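May 9, 2025 — notebook, Drorkgate support desk

Worked on the second draft of the fertility handout for patients under 45. Dilruba had marked up the first one. Her main point was that we put egg and sperm banking on page 4, and most people stop reading after page 2. Moved it to the front, right after the contact box.

Still unsettled:
— Whether to name drug classes. Mitsuko wants them in, I would keep the list on a separate sheet so it can be updated.
— Cost section. The old numbers are out. Left a blank line for the clinic to fill in by hand.
— The word "journey" is gone everywhere. Renji found two more in the captions.

Read the new version aloud with Fumiko in the afternoon. It took roughly 20 minutes, too long for a waiting room. She stumbled on "gonadotoxic" both times, so it now says "can harm the ovaries or testicles." The paragraph on timing before chemo also got shorter. It tells people to ask at the first visit and gives the question to ask, word for word.

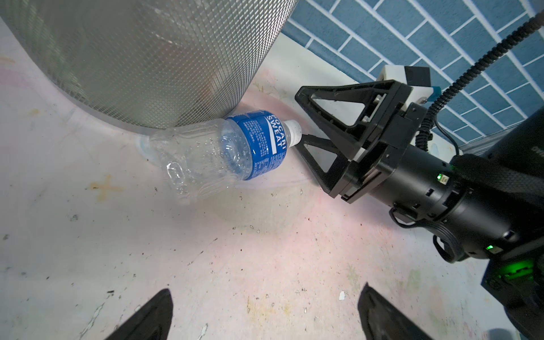
To do before the June print run

Send the text to Toshiko for the melanoma page, which still has the old wording on immunotherapy and pregnancy. She asked for it as plain text, no tables.

Check with Sendley on paper weight — the last batch curled in the rack.

Ask Dilruba if the phone line hours are the same on weekends. The handout and the wall card disagree.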